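Nitska Outfitter Adds Guided Snowshoe and Ice Trips for January

Last updated: 2018-12-12 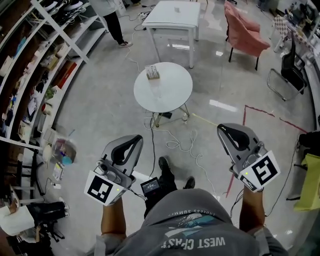 Skeleck, a tour operator based in the lake town of Nitska, will run guided snowshoe and ice climbing trips this winter for the first time. Until now the company has closed after the fall hiking season and reopened when the river was high enough for rafting.

The first trips leave in January. Bookings are open now by phone and at the office on the main street.

Three trips are on the schedule. The shortest is a half-day snowshoe walk along the north shore of the lake, with a stop for soup at the old ferry landing. It is open to anyone age eight and up, and no experience is needed.

The second is a full-day climb on snowshoes to the Szewczyk hut, which sits at 2217 meters. Guests should be used to walking uphill for several hours. The hut has a wood stove and bunks, but the day trip does not include an overnight stay.

The third is an introduction to ice climbing at the Prestedico falls, a short drive from town. Groups are limited to four guests with two guides. Ropes, helmets, ice axes and crampons are included in the price. Guests bring their own warm clothes and gloves - two pairs of gloves if possible, as one pair usually gets soaked.

"People kept asking us what there was to do in Nitska after October, and we were sending them to the ski hills an hour away," said Maja Kalinowski, who manages bookings for Skeleck. "Some of them don't ski and don't want to learn."

Lead guide Damian Kurek spent part of last winter checking the routes. He said the hut trail was marked with new poles in the fall and that the steeper slope above the tree line will be skipped on days with a high avalanche rating. On those days the group will turn back at the upper meadow or take a forest loop.

The half-day walk costs 42 euros per person. Snowshoe and pole rental is included. Prices for the other two trips depend on group size and are given when booking. A deposit of 50 euros is required for the ice climbing day and is returned in full if Skeleck cancels because of weather or poor ice.

Transport from the Nitska bus station is free for all three trips, but seats need to be reserved by noon the day before. Parking at the falls is tight and the company asks guests not to drive there on their own.

Skeleck said it took 3407 guests on its summer trips this year, most of them rafting. Kalinowski expects winter numbers to be much smaller. The company will decide in the spring whether to bring the trips back next year and whether to add overnight stays at the hut.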